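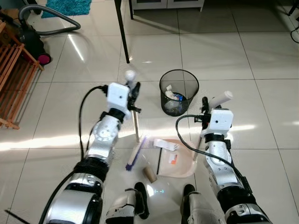
*Sweeping task, robot's own view: brush in the left gripper, dustpan on the tiles.*

**Success rate on two-arm sweeping: how should partial pickups be scored?**

Posted by Hirkus, September 14, 2024

Our group is preparing a report on a policy trained by imitation for household cleanup. The robot sweeps small trash into a dustpan and then empties the dustpan into a mesh wastebasket. The training set holds 3,092 demonstrations, all collected by teleoperation. Evaluation consists of 100 trials with one fixed policy checkpoint.

Under our present rule, a trial succeeds only if every item ends in the wastebasket. By that rule the result is 67 successes. A reviewer within our institution has objected that the rule treats a trial with one cardboard tube left on the floor the same as a trial in which the brush was dropped at the start. We would appreciate guidance on whether to replace the rule, and on how to report the interval.

---

**Stidosero**

The rule should not be replaced after the results are known. Please keep the 67 as the primary figure and add a second measure beside it, clearly marked as having been defined later.

For the second measure, we recommend scoring by stage: brush grasped, dustpan placed, items in the dustpan, items in the wastebasket. Each stage is marked pass or fail from the recorded video by a person who did not run the trial. A table of this kind shows where the failures gather. In our own sweeping study, most losses came at the lip of the dustpan, where tubes rolled away and flat wrappers slid under the edge. The final success rate gave no sign of this.

With regard to the interval, a Wilson interval at the 95 percent level for 67 of 100 runs from 57 to 75 percent. It should be printed next to the rate wherever the rate appears, including in the abstract. It assumes independent trials. If the trials were run in blocks with the same starting layout, please state the number of layouts and resample by layout.

---

**Mostyn**

Just use the fraction of items collected. It is simpler and everyone understands it.

---

**Afroza Roy**

I would urge some caution about the item fraction used alone. It gives the same weight to a crumpled wrapper and a cardboard tube, and these behave very differently under a brush. If it is reported, it should be broken down by item type.

One further matter concerns lighting. Glossy tile in direct sun can affect a policy that relies on camera input. In the Erier trials we ran 24 repeats with the blinds closed and found that the failures were not the same ones. I suggest that the time of day be logged for each trial and that the log be released with the videos. The starting positions of the dustpan and the wastebasket should be logged as well, measured from a fixed corner of a tile.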